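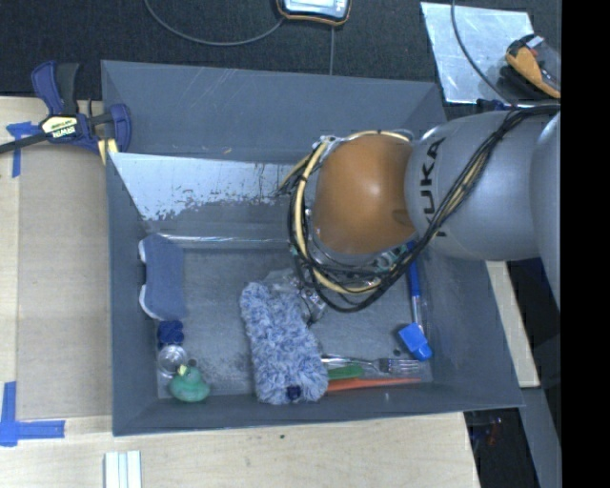
Opened by: Binitano front desk | April 8, 2026 | Status: Open (again)

Label printer on the returns counter prints every label twice, the second one in grey. Has done since February, when the Jerkik update went on.

Tried so far: turned it off and on. Turned it off and left it off over lunch. Changed the roll to the Maruyama stock the manual favours. Same result, nicer paper.

Update 1: Support asked for the error code. It's 38. The manual stops at 37.

Update 2: Reinstalled the driver. Now prints 9 copies, all in colour, which I'm told the printer can't do.

Update 3: Rolled the driver back. Two copies again. We've never been so pleased to see them.

Ticket was closed overnight as "resolved by user". User has reopened it. Please note we have 2000 labels left and at this rate that's 1000 parcels.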